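FOR IMMEDIATE RELEASE

Iltlow to open 84 furnished apartments for traveling health workers in Filleck

FILLECK, 19th March - Housing company Iltlow will open a building of furnished apartments on the site of the former Vieira shoe warehouse, with leases as short as one month. The building, named Furach House, is intended for nurses, therapists, lab staff and other health workers on temporary contracts. Applications are open now.
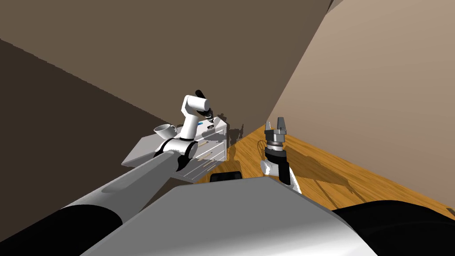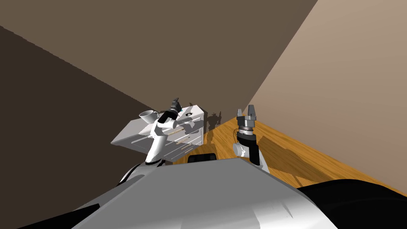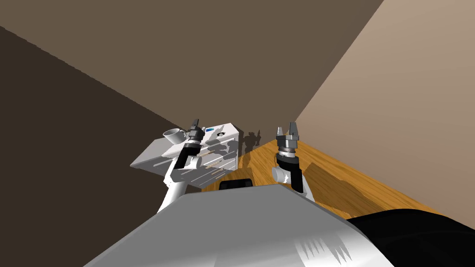
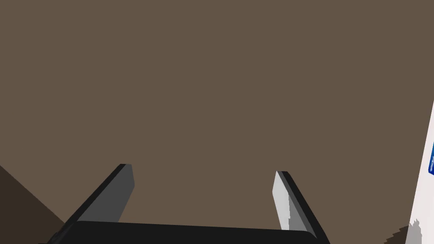 Computer renderings. Second image: white cabinet with drawers, with a cup on top.

Furach House has 84 apartments on seven floors. Most are studios. The rest have one bedroom, and a small number on the ground floor are designed for tenants who use a wheelchair. Every apartment comes with a bed, a table and chairs, storage for clothes, a stove, a refrigerator and basic kitchenware. Heat, water, electricity and internet are included in the rent.

The first tenants will move in before the end of the month. Floors one through four will open first, and the upper floors will follow once the second elevator has passed inspection.

"People come here on a 13-week contract and spend the first two of those weeks in a motel," said Graça Mota, managing director of Iltlow. "They can't sign a one-year lease and they don't want to buy a bed for three months. We have been getting calls about this for a long time, and we had nothing to offer them."

Iltlow surveyed temporary health workers in the Filleck area before it settled on the plans. Almost 75 percent of those who replied said they had turned down or cut short a contract over housing. Respondents also asked for darker bedrooms, quieter hallways and a laundry room that stays open at night. Many of them work nights and sleep during the day.

Those requests changed the design. Bedroom windows on the street side have blackout shades and a second pane of glass. Hallways are carpeted, and trash pickup has been moved to the late afternoon. The laundry room on the ground floor is open at all hours, and it sits next to the bike room so that no apartment shares a wall with the machines.

"Daytime sleep was the thing we kept coming back to," said Cheng-en Mak, the project architect. "A normal apartment building is at its loudest between nine and five. We went through the building door by door and asked what would wake someone up. The stairwell doors alone took us three tries - the first closers slammed and the second ones didn't latch."

The former warehouse stood vacant for several years before Iltlow bought it. The brick front on Vieira Street has been cleaned and kept, along with the old loading doors, which now lead to the lobby. The rear section could not be saved and was replaced with new construction. Soil testing behind the building delayed the work last spring, and the parking lot was redrawn as a result. It has 50 spaces, fewer than first planned. Tenants who do not need a space pay a lower rent.

Ismael Trindade, who led construction, said the front wall was in better shape than expected. "The mortar was bad on the north corner and good almost everywhere else," he said. "We set aside money for rebuilding the top of that wall and ended up spending most of it on windows."

Leases and rent

Leases run from one month to one year and can be extended a week at a time if the apartment has not been promised to someone else. Tenants pay a deposit equal to two weeks' rent. There is no application fee. A tenant whose contract is canceled by the employer can end the lease with 7 days' notice and will not be charged a penalty.

Cats and small dogs are allowed on floors one through three. Smoking is not allowed inside the building or in the courtyard.

Partners, spouses and children may live with a tenant in any one-bedroom apartment. Iltlow is also setting aside several studios for students in their final clinical placement, who usually stay between six and ten weeks.

Applicants need to show a current contract, an offer letter or a placement letter from a school. Self-employed health workers may apply with a letter from a client. Each application is answered within three working days, according to Radoslava Oravec, who manages leasing for the building.

"Send the paperwork you have, even if the start date might move," Oravec said. "Start dates move all the time. We would like to know early and adjust."

Getting around

The number 4 bus stops in front of the building and runs until midnight. Iltlow has asked the transit office to add a bus before the early shift and expects an answer in the summer. Until then, a shuttle paid for by Iltlow will leave the lobby each morning at 5:50 and 6:20.

Open house

An open house will be held in the lobby on the last weekend in March, from 10 a.m. to 4 p.m. Visitors can see a studio and a one-bedroom apartment on the second floor, and leasing staff will take applications on the spot. Please use the Vieira Street entrance. The rear lot will be closed that weekend for line painting.

About Iltlow

Iltlow builds and manages rental housing in Filleck and nearby towns. The company runs its own maintenance crew and leasing office.

Media contact
Zerrin Akgül, Communications, Iltlow
Interviews and site visits can be arranged through the Iltlow main office in Filleck.

###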